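"They hear the voice and then they stop listening"
27/04/2018

Aslı Kaplan has lived in Pasard since she was 24. She pays her council tax there, her two children went to school there, and by her own account she argues about bin collections as much as any of her neighbours. She is still asked most weeks where she is from.

"I say Pasard, and then there is a pause," she says. "Then they say, no, but where are you really from? I used to answer it straight away. Now I wait a bit and see if they hear themselves."

We met to talk about accents. Kaplan came to Britain from Izmir and worked for eleven years on the phones at Bredent, a firm that handles bookings and complaints for other companies. She left in February last year and now runs a small project called Rerell, which asks people about how they are treated when they speak. It has no office. Meetings move between a library and whichever church room is free.

She says the idea came from the headset. On the phone, nobody could see her headscarf, her age or what she was wearing. They had a voice and a first name, and that was enough.

"I had people ask for somebody English before I had finished saying good morning. I had people speak very slowly to me, like I was a child. One man said he was happy to wait 20 minutes in the queue again if it meant he got someone else. And he did. He went back in the queue."

Was it reported? She shrugs. Managers at the time told staff to offer a transfer and move on to the next call. There was no box on the form for it. Calls that ended early counted against the person who had taken them, so a customer hanging up because of an accent went down in the figures as a badly handled call.

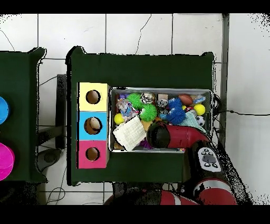 Stacked boxes and a tray of toys on the green table.

Rerell's first piece of work was a questionnaire. Kaplan wrote it herself and had it checked by Abundio Olvera, a retired language teacher who moved to Pasard from Mexico by way of Cardiff. They handed out 800 copies through English classes, a GP surgery, two mosques, a Polish food shop and the bus depot. They got 359 back.

"I expected 50," says Olvera, who joined us halfway through. "I had told Aslı not to be disappointed. People get a lot of forms."

Most of the answers are short. People wrote about being laughed at in shops, about solicitors who talked to their children instead of to them, about being told on the phone that the flat had gone and then having a friend ring up and book a viewing. Some of the longest answers came from people born in Britain. A woman from Sunderland said she had been asked at an interview whether she could "tone it down". A man from the Black Country said he had stopped speaking in meetings at work altogether.

Kaplan is careful about putting these side by side.

"It is not the same thing. If you are from Sunderland, no one tells you to go home, or if they do, home is two hours on the train. But I don't want to say to that woman, your one doesn't count. She cried in her car, she wrote that. I think she should be in the room with us."

Olvera puts it a little differently. He thinks accent is one of the last things people feel free to be rude about in public. "You will hear somebody do a funny Indian voice at a dinner, and this is a person who would never use a bad word about Indians. They think the voice is separate. They think it is only a bit of fun with sounds."

Does he think they mean harm? "Mostly no. I did funny voices in my classroom for years. I did a German, I did a Frenchman. I have thought about this a good deal and I would not do it now."
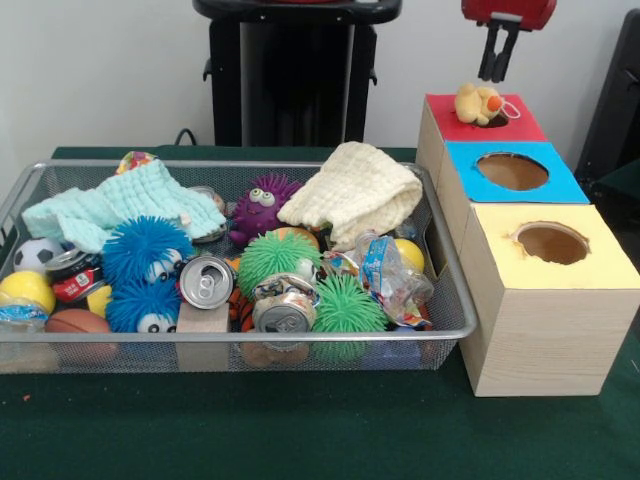 Work and the interview room

The part of the questionnaire that Kaplan keeps returning to is the section on jobs. People were asked whether they had ever been told their English was a problem, and then whether they had been given an example of something they had got wrong. A lot of people ticked yes to the first question and no to the second.

"So what is the problem? If I make a mistake, tell me the mistake. I can fix a mistake. I can't fix that I grew up in Izmir."

She accepts that there are jobs where being understood quickly matters, and names ambulance control as one. She says she has sometimes struggled to follow people herself, particularly on bad lines, and she doesn't think asking someone to repeat a sentence is an insult. Her complaint is with people who decide in the first few seconds that they won't understand, and then don't.

I asked about the law. An accent isn't listed by name in the Equality Act, though it can come in as part of race where it is tied to someone's national or ethnic origin. Kaplan knows this and doesn't find it much comfort. "You have to prove it, you need money and you need to be angry for a long time. Most people want to get on with their week."

She has had some luck by going to employers directly. Bautista, a cleaning and catering contractor on the edge of town, has let her run two sessions with its supervisors. The first went badly. She had brought slides, and a man at the back told her that he had no problem with anyone as long as they made an effort.

"I asked him to say my name. It is on the slide, A-S-L-I, with no dot on the last letter. He wouldn't try it. I said, this is the effort, it goes both ways. Perhaps I was too sharp. He went quiet for the rest of it."

For the second session she dropped the slides and played recordings of four people giving the same set of instructions for locking up a building. The supervisors had to write down what they heard. They did about as well with all four, which surprised them, and the talk afterwards went on past the end of the shift.

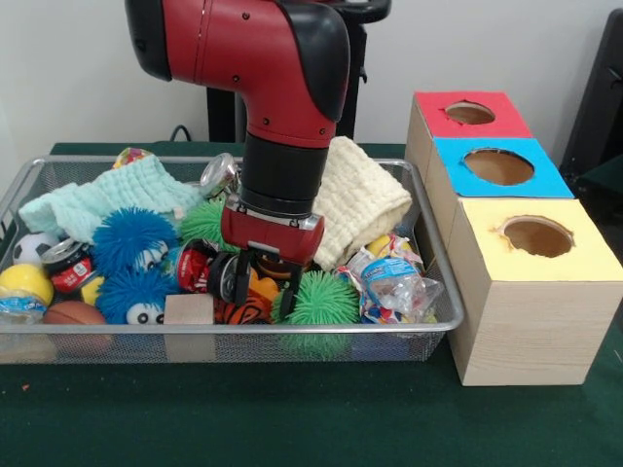 She would like to do the same thing with receptionists at doctors' surgeries, where she thinks it might matter more. People who expect to be misunderstood put off ringing. Her own mother, who lived with her for six years, would wait until Kaplan was home from work before calling anyone, even about a repeat prescription. One surgery has said it is interested but hasn't given her a date.

Money is short. The project has had one grant, of £723, which went on printing, room hire and a second-hand recorder. Olvera does the typing up and says he is on the last pile of forms.

I asked Kaplan whether her children have accents. She laughed for the first time in an hour.

"They have a Pasard accent. They tell me off for how I say 'vegetable'. My son does an impression of me on the phone to the bank and it is very good, I have to say. Abundio heard it and he didn't know where to look."

Does she mind it? She thought about that for a while.

"From him, no. He has heard me on the phone all his life, he knows what I sound like when I'm tired and when I'm cross. If his friends started doing it I would mind. I've told him that, and he says they wouldn't."

The results will be printed as a booklet, with the names taken out. Copies will be left at the library, and at the bus depot, where the drivers have already asked for them.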